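Startseite | Werkstatt | Anleitungen | Robotik | Kontakt

Handgeführten Greifer montieren und einstellen
Juli -- Redaktion Werkstatt Dirkdale

Die vorliegende Anleitung beschreibt die Endmontage des handgeführten Greifers aus dem Projekt Lendum. Sie richtet sich an Mitglieder der Werkstatt sowie an Personen, die das Gerät zu Hause aufbauen. Die Druckteile müssen entgratet und die Bohrungen nachgerieben sein.

1. Hebel vorbereiten
Die beiden Hebel sind auf eine ebene Unterlage zu legen und auf Verzug zu prüfen. Verzogene Teile werden nicht nachgebogen, sondern neu gedruckt. Die Nieten werden zunächst nur eingesteckt.

2. Finger ausrichten
Die Finger werden an den Hebeln befestigt und bis zum Anschlag geschlossen. Sie sollen parallel stehen und dürfen einander im Ruhezustand nicht verkanten. Erst danach werden die Nieten gesetzt. Das Gelenk ist anschließend 200-mal von Hand zu öffnen und zu schließen -- ohne Schmiermittel.

3. Spiegel einsetzen
Der Spiegel sitzt zwischen den Hebeln und wird mit zwei Klebepunkten fixiert. Vor dem Aushärten ist seine Neigung mit der Lehre 118 zu kontrollieren. Fingerabdrücke sind mit einem fusselfreien Tuch zu entfernen.

4. Funktionsprüfung in der Wohnung
Der Greifer wird in geringer Höhe über eine weiche Unterlage gehalten, beispielsweise eine Decke. Geprüft wird, ob die Finger bei Tageslicht gut zu erkennen sind und der Spiegel freie Sicht auf die Unterlage bietet.

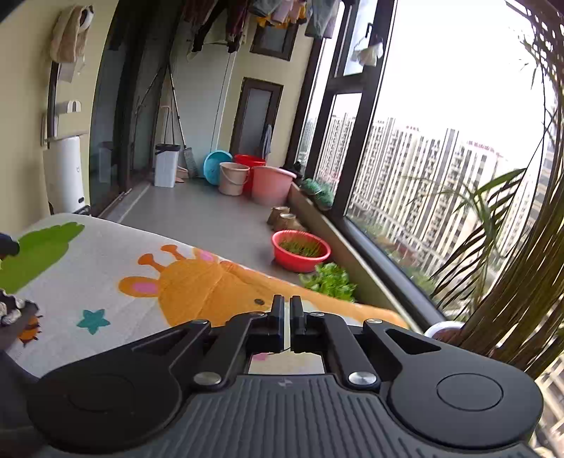

Kordestani merkt an, die Nieten sollten vor dem Setzen noch einmal einzeln gedreht werden; bei seinem ersten Aufbau habe ein Hebel geklemmt, und das Gelenk habe vollständig zerlegt werden müssen. Der Hinweis wird in die nächste Fassung von Schritt 2 übernommen.

Ersatzhebel sind unter der Teilenummer 647 im Materiallager hinterlegt. Die Ausgabe erfolgt mittwochs.

Weitere Beiträge
Druckprofile für Gelenkteile
Filteck: Absaugung am Lötplatz nachrüsten
Lehren selbst herstellen
Lendum: Stückliste und Bohrplan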